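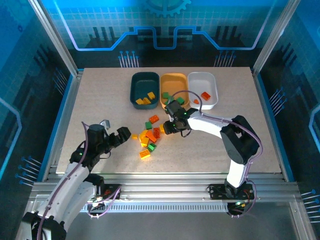

Brick sorting again, most of the day, and I am further along than I expected to be on Wednesday night. The method is settled now. Everything gets tipped out in the middle, a small heap at a time, and the trays stand in a row along the back where they can all be reached. Yellow goes in the dark green tray on the left, green goes in the yellow tray, and orange goes in the white one on the right, with the reddish orange ones in the same tray for now. I know green in the yellow tray and yellow in the green tray looks wrong. Kirsty said so the minute she saw it. But I find yellow bricks much easier to see against a dark tray, and once I had done it that way for a while I stopped noticing. The heap in the middle stays loose. If it is piled up too high the small ones slide to the bottom and I miss them.

Up at 6:30, coffee, two slices of toast with the last of the plum jam. Need jam. Started on the bricks before eight with the window open. It was cool until ten or so and then I had to close the blinds on the street side.

The whole lot came from Marcelino Benítez, who was clearing out his basement and let me have it for $40, boxes included. His kids are grown and the grandchildren have their own. Some of it has clearly been in the sandbox. I have been washing them in the kitchen sink with dish soap, in a mesh bag, and drying them on towels on the spare bed. The towels take up the entire bed. I turn the bricks over before supper and again before I go to sleep, because water sits in the hollow side.

Orange is the hard one. There is a proper orange, then a redder orange, and then a yellowish kind that I can't decide about in the evening with the lamp on. In daylight it is closer to yellow. I put a few of those to one side this morning, took them to the window after lunch, and ended up changing my mind on most of them. From now on I do orange before noon only. Green is no trouble at all.

Oda Engebretsen phoned at eleven about the toy library. She wants the sets ready for the second week of September, which I can do if nothing else comes up. She asked whether they should be packed by color or mixed. I said by color, and parents can mix them at home if they like. She thinks children want a mixed bag right away. We left it at that. She is going to ask Chrysoula Ververidis, who ran the playroom at the old place on Hullum Street and will have a view. I don't mind either way, but if it ends up mixed I would have liked to hear it before I started sorting.

Lunch was soup from Thursday. Heated it too long and it stuck to the pot, which is still soaking.

In the afternoon I went through the odd pieces. Wheels, a door with no frame, half a fence, a thing that may be from a board game. Also a button, a hair clip and a very old raisin. The odd pieces go in the Zarei tin with the blue lid and I will look at them last. I threw out the cracked bricks and the ones with tooth marks. A dog, I think, but Marcelino never had one as far as I remember. There were 19 in the throw-out bag when I tied it up, and I counted only because Oda wants to know what proportion of a donated box is usable. I said I would write it down, so there it is.

The sizes can wait. I tried doing color and size in one go on Wednesday and it was slow and I got cross. Color first, bag it, then open each bag and split it by size on another day. It means handling every brick twice, but my hands go faster when there is only one thing to decide. I noticed today that I pick out all the yellows I can see first, then the greens, and leave orange till the end, without ever having planned it like that. The heap gets easier to see as it goes down.

I had to stop for a while after three. My neck was stiff from looking down. Walked to the hardware store and bought zip bags, the large kind, a box of 64. They were out of the Mukarow ones with the white strip you can write on, so I will have to use masking tape for labels. Met Ravindran Pinto by the paint shelf. He is doing his porch steps and was worried about rain. He asked what the bags were for, and when I told him he said he has a carton of bricks in the garage I could have. I said yes before I thought about it. He is bringing it over on Tuesday after work. So I am not nearly as close to the end as I wrote above.

Kirsty came by with eggs and stayed an hour. She sorted one heap with me and was quicker than I am, though she put a couple of the yellowish ones in with the orange and I moved them after she left. She thinks I should sit on a higher chair. I tried the kitchen stool afterward and it does help with the neck, but my feet have nothing to rest on. Maybe a box under them. We talked mostly about her sister's move and the price of vans. She will lend me her kitchen scale so I can weigh the bags and make them even - much better than counting.

Did one more heap after she went, then put the lids on and swept. Found three bricks under the radiator with the broom and one more in my slipper. I should put a sheet down on the floor under where I work. There is an old one in the hall closet, the one with the torn corner.

Eggs for supper, scrambled, with the end of the Grikilmont cheese. Washed the soup pot finally. Turned the bricks on the spare bed. The green ones were dry and I bagged them. The yellow ones need another night.

For tomorrow: orange in the morning, four more heaps if my neck allows, write the labels, call Oda back about what Chrysoula said. Put the trash out tomorrow night and not on Monday morning like last time. Look for the sheet. Buy jam.

Window open again now, and it is cooler. There is a moth in the lamp. Bed by ten.

Saturday, August 29, 2020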